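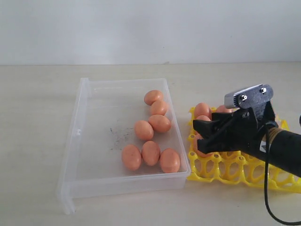 Why not start with something that bounces, one parent wanted to know at our April open evening, and would it be all right to ask what happens to the ones that crack? Fair questions, both of them, and I've answered them so many times since then that I figured I'd better put it all in a press release.

FOR IMMEDIATE RELEASE

Virker Robotics Club takes its egg project to the Steltico Student Challenge

I coach the after-school robotics club at Virker High School, and I'm very happy to tell you that our students are going to the Steltico Student Challenge this spring! It's our first time entering. The task we picked is called Box to Tray, and it's just what it sounds like: your robot arm picks eggs out of an open plastic box and puts them in an egg tray, in the cups, in one piece. Real eggs. The rules let you practice with plastic ones, and we did for a good while, but plastic eggs are all the same size and real ones are not, so the students voted to switch early and live with the mess.

Now, about the bouncing. We did use foam balls in the fall, and the club got very good at foam balls. A foam ball forgives you for squeezing too hard. An egg lying on its side at an angle, touching two other eggs, with a plastic wall right behind it, does not forgive much of anything. The students had to think about which egg to go for first, which way to turn the fingers, how far to close them and when to let go. The letting go took longer to sort out than the picking up (I would have bet my lunch on the opposite).

As for the cracked ones, they go in a bowl, and what happens after that depends on who's around and how hungry they are. Since we changed over to real eggs we have logged 732 tries. A try counts whether it works or not, which was the students' own rule, and I'm proud of them for sticking to it on the bad afternoons. We'll have the full log at our table at the event for anyone who wants to flip through it. Some of the notes in the margins are pretty funny.

The arm goes by Doko. The name won a club vote by 2 votes, and there are still some hard feelings. Students who join now get a week of just driving Doko by hand before they're allowed to write any code for it, and most of them say that's the week they remember. You find out fast that moving down slowly is a skill. You also find out where the cable wants to go, and we have had long talks about the cable. 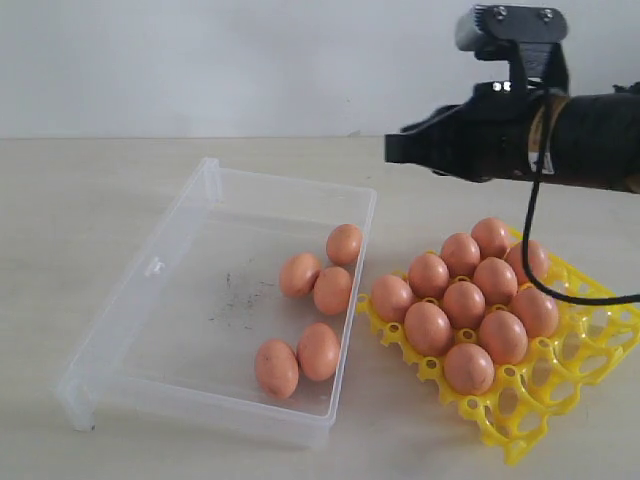
We work in short turns so that everyone gets time at the table. One student runs the arm, one keeps the log, and one has a hand near the stop button, and then they trade places. The people waiting work on the code or argue about the order of the cups. There's a back-row-first group and a front-row-first group, and I have promised to stay out of it until they settle on something for the competition run. For the record, I have an opinion – I'm just not sharing it.

On the day, each team gets 60 seconds to set up, and then the arm is on its own. The judges score eggs seated in the tray, take points off for anything dropped, and ask the students to explain what their program is doing. That last part is the one I'm least worried about. These kids will explain it to you in the lunch line whether you asked or not.

We expect around 200 people at the event, counting families, and it's free to come and watch. If you've never seen a room go quiet over an egg, I really do recommend it.

A big thank-you to Ackah, our local hardware store, for the bolts, the tape, the extension cords and the patience when six teenagers come in to buy one screw. Thanks also to the families who keep sending in eggs. We can always use more, in any size, and the odd-shaped ones are the most welcome of all.

The club is open to every student at Virker High, and you don't need to know how to code or solder. We meet after school in the science wing, and we'll keep meeting after the Challenge is over. Reporters who'd like to visit are welcome too. Please call the school's front office and ask for the robotics coach, and try to come after 3:30, when the arm is warmed up and the snacks have been handed out.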